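What's new in the Boseck sim

Hello again from the planning corner! February got eaten by a rewrite of our grasp planner, and since a few of you have been asking when you can get your hands on it, I figured I'd write up where we are.

The short version is that Plarnisix now plans the whole reach in one go. The old code found a grasp, then found a path, then very often threw both away when the wrist ran into a joint limit. You'd sit there watching it chew through 100 candidates for a block it could have picked up from the other side. The new one scores the grasp and the path together and keeps the best 8, so if the first choice fails a collision check there's already another one waiting. My median plan time on the pile task is 210 milliseconds, and I am very happy with that number.

Piles are still the hard part. A single block on a bare table is easy, but once the pieces lean on each other the fingers have to come down very close to things they aren't supposed to touch, and the collision margin I like for free space is much too fat down there. So the margin now shrinks as the gripper gets low. I went back and forth on the shape of that curve for ages (linear is fine, it was always going to be fine).
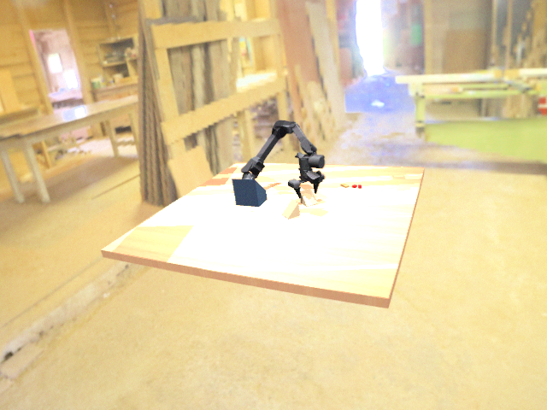 Trying it yourself

Pull the Trirnholm branch and rebuild, then load the workshop scene. Start with the wooden pieces under the gripper and leave the little red and orange ones for later, they're tiny and the contact settings for small parts need more love. If your build complains about a missing mesh cache, delete the cache folder and run it again.

Known problems: replanning in the middle of a descent sometimes makes the arm pause for 3 cycles, and the Raptis importer still flips the gripper's up axis on older files. I have a fix for the second one half done. If you hit anything else, send me the log and your random seed please, the seed especially!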